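Home Forum Builds Parts Swap Search Log in

Brarnutley forum > Builds > Two-arm shoe tidying build, grasp order and hand wear

kelvin_drop
Dec 25, 2024
Continuing from the July thread, which got locked. The base is the same Skarnness column, and the arms now carry the multi-finger hands in place of the parallel jaws. Total spend is 1753, of which 1575 went on hands and wrist modules. The task is unchanged: take shoes left anywhere on a rack and put them together as pairs, heels in line, toes out.

What I want opinions on is grasp order. At present the planner picks the nearest single shoe, looks for its mate, and carries it over. That works if the mate is on the same board. If it is one board down, the arm has to back out, drop the column and go in again, and each re-entry costs me 35 seconds. View from the head camera with the base parked back from the rack:

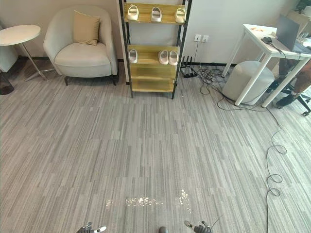 Skarnness Arms Group, home and shared workshop builds

Stereo depth on white shoes against a pale wall is poor. I get holes in the cloud at the openings and a decent edge along the soles. Segmentation is fine. Pose is what suffers, mainly yaw.

tab_and_slot
Nearest-first is the wrong rule. Do all the matching before anything moves. Build a cost table of every shoe against every other, solve it once, then execute. You are paying for re-entry because you commit to a shoe before you know where its mate is.

kelvin_drop
I tried that in July. The match scores from the parked position were too close together. With identical models the only thing separating left from right is the outline, and the outline is exactly what I lose when yaw is off.

ohmsweep
Then park closer. There is a lot of carpet between you and the rack in that view. Also move the cables on the right before you let the base drive anywhere near them. A wheel will pull a loop in and you will lose an encoder line or a router, whichever is weaker.

kelvin_drop
Base stays put on that side for now. Keep-out zone is drawn in the map, with margin.

tab_and_slot
A keep-out zone in the map does nothing about a cable that moves. Tape it or route it along the baseboard.

magpie_lathe
Disagree with parking closer. I run a similar column and inside arm's length the posts of a metal rack get in the way of the camera more than the distance ever did. You gain pixels and lose whole shoes. I would keep the far view for matching and take one near view only to correct the grasp. Two looks per shoe.

ohmsweep
Two looks per shoe doubles the perception time.

magpie_lathe
Perception is 3 seconds. Re-entry is 35. I know which one I would double.

kelvin_drop
Near view, for the argument about the posts. Column lowered, both hands forward, waiting on the planner.
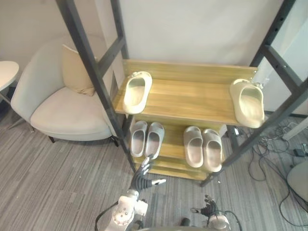

Near view at the rack. Top shelf still unpaired, lower shelf in pairs.

The left post does cross the view, as magpie_lathe says. The lower board is readable though, and so are the footbeds, which are darker than the straps on the top two. That helps with yaw more than I expected.

ohmsweep
So the near view is better. You have both slides on the top board in sight and you can tell which way they face.

magpie_lathe
It is better for that board from that spot. Shift the base a hand's width left and the post covers something else. I would not match from it.

tab_and_slot
Separate question. Why is the left hand open that wide in front of the bottom shelf if the remaining work is upstairs? If that is your pre-grasp pose it will catch the side bars on the way up.

kelvin_drop
That is the ready pose, shared by both boards. Pre-grasp is narrower, thumb folded in. The transition between the two happens at ready height, so the hand goes up closed. I have clipped the bars twice, both times on retreat with a shoe in hand, because the collision model has the hand but no payload. Fix is to attach a box the size of the shoe after grasp.

tab_and_slot
Box is too generous for a slide. You will reject half the valid paths between the posts. Use two capsules, one for the sole and one for the strap.

ohmsweep
Start with the box. If it plans, leave it.

kelvin_drop
Will try the box first and log rejections. The tendon covers on the fingertips are wearing as well. The Wedora ones last longer than the Magnusson ones but have less grip on smooth foam. If anybody has cast their own, I would like the shore hardness you settled on.

magpie_lathe
Cast mine, too soft, they tore at the nail edge. Go harder than you think and cut grooves across the pad. I will look for the mold file.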